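The man who won't buy another storage box

Tobias Schumacher has been asked to organise other people's homes for long enough to be suspicious of the word. He would prefer we didn't call him a professional organiser, although that is what his invoices say. "I move things from a place you can't find them to a place you can," he says. "Charging extra for the philosophy has always struck me as a bit rich."

We met at his flat in Vembridge, where the kettle was on and the hallway cupboard was, I was pleased to see, a shambles. I had come to ask about the decluttering boom, and whether any of it works. His view is that most of it works for a fortnight.

"People ring me after they've done the course," he says. "They've got the labels, they've got the matching tubs, and they still can't find the sticky tape. So they assume the fault is theirs and they buy more tubs."

The course he has in mind is the Wondberg Method, which asks its followers to sort a whole household into 8 colours. Schumacher sat through the introductory session and left unconvinced. He asked the presenter what colour a torch was. "She said it depended on my relationship with the torch. I don't have a relationship with the torch. I want it when the power goes out."

I put it to him that plenty of people swear by the method, and that he might have a commercial interest in saying otherwise. He concedes the second point cheerfully. On the first he is less generous – satisfied customers, he says, are usually interviewed in the first month.

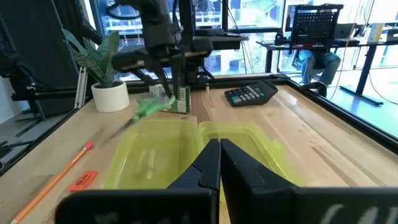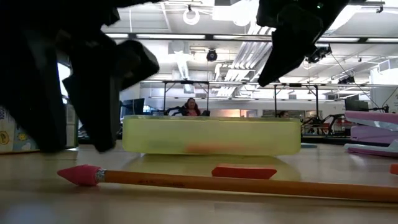

Page last changed: October 2023

What would he have people do instead? Very little, as it happens. His advice for a kitchen drawer is to empty it, throw out what's broken and put the rest back where your hand already goes. He has no objection to a divided tray or a plastic box if there's one in the house. What he objects to is starting at the shop.

"Dosari will sell you a drawer system for $900," he says. "I've fitted three of them. Beautiful runners. Two of those families rang me back, and it was the same drawer."

I wondered if he was exaggerating. He got out his diary and showed me both appointments, though he wouldn't let me read the names. It's hardly a study, and he doesn't claim it is, but I haven't found much of a study on the other side either. When I went looking for the evidence behind the claim that a tidy bench lowers your stress, printed in large type on the Wondberg brochure, the footnote led to another Wondberg brochure.

Schumacher's own claims deserve the same treatment. He told me that children will put things away if the lid is taken off the box. I have tried this at home. They did not. He listened to my account, asked how high the shelf was, and said that would be the shelf. I noticed there was always going to be something that would be the shelf.

He is on firmer ground about garages. Last winter he spent several days on one in Mbeki Street, where the owner had kept every paint tin from every room he had ever painted. "He wasn't a hoarder. He thought he might need to match the colour. Fair enough, too. We wrote the codes in a notebook and took the tins to the tip."

There was no charge for the notebook. Before I left I asked about the hallway cupboard, and he shut the door on it with his foot. The vacuum cleaner lives in there, he said, and he knows where it is.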